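What is a minority language, and how does a library look after one?

Hello again, young readers! Settle down somewhere comfy, because I do go on a bit once I get started on languages.

Some languages are spoken by millions of people, and some by only a handful of families. Imagine a language spoken in just 17 villages, up in the hills. The grannies tell stories in it, and the bakers argue in it (quite loudly!), but hardly any of it has ever been written down.
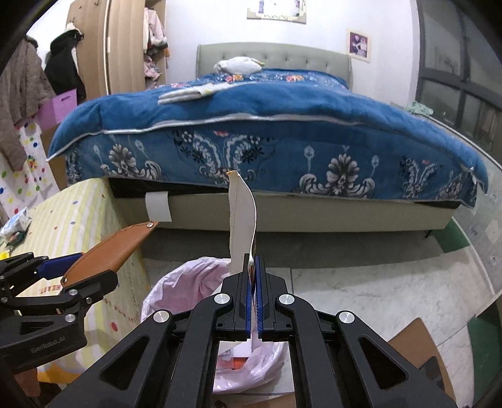

So what can a library do? Well, at the Grudel Library we have a shelf of storybooks, songbooks and old newspapers, all in languages you might never have heard on the bus. Some were printed on a tiny press called Pustuvby, which made only 30 copies of each book. Thirty! If those get lost, the stories may go with them.

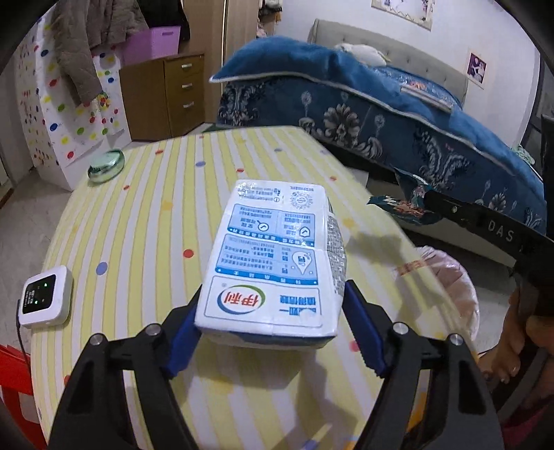

Lacroix wrote to us in May to ask whether a language can come back once people have stopped speaking it. What a lovely question, and yes, sometimes it can! People study the old books, listen to recordings and start using the words at home, a few at a time, until small children are chattering away in it again. It takes a great deal of patience, and usually a good dictionary too.

Next time we'll look at alphabets, and why some of them run from right to left.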